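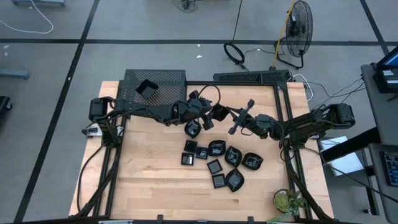
Figure 1. The two-arm cell during the dish task, with the mesh bin at the back of the table.

Working Rules for the Two-Arm Table
Project report, 3/27/24
Supervisor: Ute Hellwig

1. Task and aim

Our group wrote a set of working rules for the two-arm table in the Kemden lab and tried them out on one task, picking up small black dishes and placing them in a bin. The lab already had a general safety sheet, but it was written for a single fenced arm that runs a fixed program. It says little about two arms that share one space, or about people who reset the table by hand many times in a session.

We used ISO 12100 as our guide for the order of work: list the hazards, judge the risk, then reduce it, starting with the design and leaving warnings and instructions for last. We also read parts of ISO 10218 on industrial robots. We do not claim that the cell meets either standard. That would take a full assessment, which was outside the project.

2. What we found

Arm to arm contact. The arms are mounted on opposite sides and both reach the middle of the table. In Figure 1 the grippers are close together with a short gap between them. The old software, Pedora, checked each arm against the table but did not check one arm against the other.

Hands in the work area. Resetting means moving dishes by hand. Before the project, students did this with the motors powered and the program paused. A pause is not a safe stop – the program can be resumed from the keyboard by a person who is not looking at the table.

Cables and floor. Cables run from the arms down both sides of the table, and more lie on the floor behind it. We rated tripping as more likely than any injury from the arms, though less serious in most cases.

Items outside the task. Anything else kept on the table, such as the potted plant in the corner, has to be treated as an obstacle. Our first draft had no rule on this.

3. The rules

Rule 1. One operator is named for each session and writes their name in the log before power is turned on.
Rule 2. Both arms go to their park positions and motor power is switched off before any hand crosses the frame.
Rule 3. Only the operator may restart, and must say "clear" and get an answer first.
Rule 4. The middle of the table is a shared zone. One arm enters at a time unless the task needs both.
Rule 5. Objects that are not part of the task are entered in the log with their position.
Rule 6. Walking paths are checked for cables at the start of each session.

4. Trial

We ran 523 picks under the rules, starting in January. The log shows 4 breaches. Two were of Rule 2, both late in long sessions, and the others were missing log entries under Rule 5. There were no injuries. Parking the arms made each reset slower, and this was the main complaint from the group.

5. Open points

Rule 2 still depends on memory. A light curtain tied to the motor power would be better, and Yazıcı has started a wiring plan for one. Rule 4 should move into the software as a zone check. The cable routes need a proper cover, to be ordered with the next lab budget.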